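Why the Folding Robot Stopped: A Fault Explained
Robots at Work, for readers 8 to 12
By Vesela Popescu

A fault is when a machine does something it was not built to do, or fails to do something it was. Faults are normal. Engineers expect them, write them down and look for the cause. This page is about one fault in a robot with two arms that handles laundry at a workshop called Otitz.

The robot's job is to fold a T-shirt. A person folds a shirt with hands, eyes and a lot of practice. The robot has a gripper at the end of each arm. A gripper is a tool that closes on things, like your thumb and one finger. The robot also has cameras, and a computer that decides where the grippers should go.

The first step is to line up the grippers with the shirt. The robot looks for the collar, the sleeves and the armpits. Each gripper then moves to its own side.

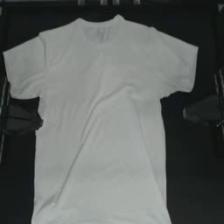
A T-shirt lying face-down, with one gripper at each underarm.

Cloth is hard for robots. A metal block has the same shape every time you pick it up. A shirt does not. It bends, slides and bunches, and one small wrinkle can change where the edge is. The computer has to work out the shape again after every move.

Now for the fault. On the test called run 526, the robot was told to pick up one layer of cloth with its left gripper. A T-shirt lying flat has two layers, the front and the back. The left gripper closed and the arm began to lift. The computer reported "cloth held." The gripper had closed on air.

The right gripper had hold of its side of the shirt. It pulled. With nothing holding the left side, the whole shirt slid across the table. The computer still believed both sides were held, so it kept going. After 2 seconds the right arm was pulling harder than its limit allowed, and the safety stop switched on. Both arms froze.

A safety stop is a rule that comes before all the other rules. It does not ask whether the job is finished. If an arm pushes or pulls too hard, or a person presses the red button, the motors stop moving the arms.

The engineers, Valbona Hodžić and Sarla Nautiyal, then had to find out why the computer was wrong. They started with the pinch, the moment when the fingers close on the cloth. 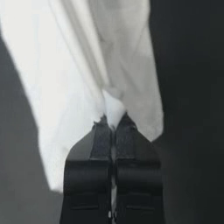 A good pinch gathers enough cloth that it cannot slip out. A poor pinch catches a thread or two, or misses. The robot was supposed to know the difference by measuring the space between its fingers. If the fingers closed all the way, they had missed. If a small gap was left, there was cloth in it.

The trouble was the measuring. The left gripper's sensor had shifted a tiny distance inside its case. It reported a gap when the fingers were fully shut. The computer read that number and believed it. Sensors can be wrong, and a computer with only one sensor has no way to check.

The repair had two parts. First, the sensor was put back in place and tested 70 times with no cloth at all. Each time it had to report "empty." Second, the program was changed. Before pulling, the robot now lifts a little and checks with a camera that cloth has come up with the gripper. If one gripper is empty, the other one waits.
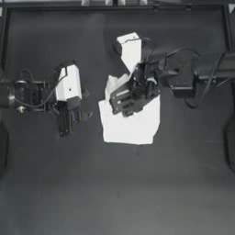

Vlasta Vlachou wrote to ask why the robot doesn't just try again by itself. "My class thinks a second try would be faster than waiting," her letter said. "We also want to know if it would stop for a hand."

It can try again, but only after the camera check says the shirt is still where it should be. If the shirt has slid, the robot must find the collar and sleeves first. As for hands, the stop works on force, so an arm might touch you before it stops. This is why people at Otitz stay behind a yellow line while the arms are powered — even the engineers.

Words to know

Fault: something in a machine that is not working as it should.
Gripper: the part of a robot that holds things.
Sensor: a part that measures something, such as distance or force.
Safety stop: a rule or switch that halts the machine.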